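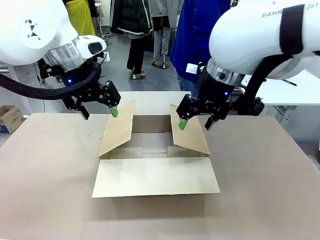 Fig. 2a. Open cardboard box on the tabletop.

Section 2: Setting up your Sornon worm bin

Welcome to the best part! By the end of this section you'll have a living bin in your kitchen, garage or hallway, and it will be eating your carrot peelings before you know it. Set aside an evening for the job. Children love helping with this (so do most adults, once they get over the worms).

What you need

The Sornon base with its tap
One Carrasco tray and the lid
The coconut fiber block
Plain brown cardboard and a little newspaper
A bucket, a spray bottle and an old towel
Your worms, still in their travel bag

The second Carrasco tray stays in storage for now. You'll add it later, see Section 4.

Choosing a spot

1. Pick a place that stays cool and shaded all year. We like 65 degrees F best, and the worms will put up with a fair swing either side of that. A laundry room is great. Under the sink works too if you don't mind bending down.

2. Stand the base on a level surface and check that the tap clears the edge, so you can get a jar under it.

3. Close the tap. Do it now, then check it again before you add anything damp - we've all mopped that floor once.

Caution: Keep the bin away from dryers and speakers. Worms dislike steady shaking and will try to leave.

Making the bedding

Bedding is where your worms live, and cardboard makes wonderful bedding. It holds water, it lets air through, and the worms eat it in the end, so you'll be topping it up for as long as you keep the bin.

4. Choose plain brown boxes. Leave out anything glossy, waxed or heavily printed. A box that once held soap powder is a poor choice even if it looks clean.

5. Peel off the tape and labels and pull any staples. Tape never breaks down in the bin, and you will be picking little strips of it out of your finished compost next summer. Warm water loosens the stubborn kind.
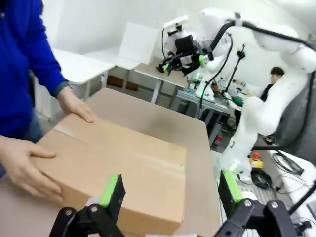
Borghild Westerberg wrote to us from Vusatthorpe to say that she soaks her boxes overnight in the bathtub and by breakfast the layers slide apart in her hands, so she never bothers with scissors. She also asked whether the soaking water can go on houseplants. We'd pour it away, as you can't be sure what glue was used.

6. Tear the cardboard into strips the width of two fingers. Tear along the ridges and it goes quickly; tear across them and you'll be cross by the third strip. Small uneven pieces are fine, and a mix of sizes keeps the bedding from packing down into a mat.

Note: If you have a paper shredder, feed it thin card only. Thick corrugated board can jam a home machine, and it tears so nicely by hand that you won't miss it.

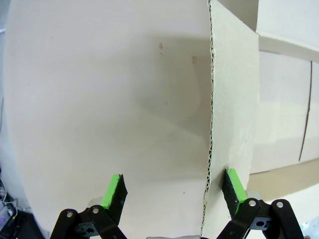 7. Put the coconut fiber block in the bucket and add 11 cups of lukewarm water. Watch it swell, it's oddly satisfying! Break up the lumps with your hands.

8. Mix in the cardboard strips and a few handfuls of torn newspaper. Squeeze a fistful hard. You want a drop or two of water and no more. If it streams, add dry strips. If nothing comes, use the spray bottle.

9. Spread one sheet of newspaper over the bottom of the Carrasco tray, fill the tray with bedding and fluff it up.

Adding the worms

10. Open the travel bag under a bright lamp and tip the worms gently on top of the bedding. They'll head down on their own to get out of the light. Don't stir them in.

11. Lay the old towel over the bedding, damp but not dripping, and put the lid on.

12. Leave the lamp on near the bin for the first night. A few worms may still wander up under the lid, which is normal. Lift them back down in the morning.

Caution: No food for the first two days. After that, start with a small handful of soft scraps buried in one corner, and wait until most of it has gone before you give more.

If your worms arrived sluggish, or the bag was dry, call the Calbridge help desk before you throw anything out. Cold worms often perk up after a few hours indoors, and the desk is happy to talk you through it.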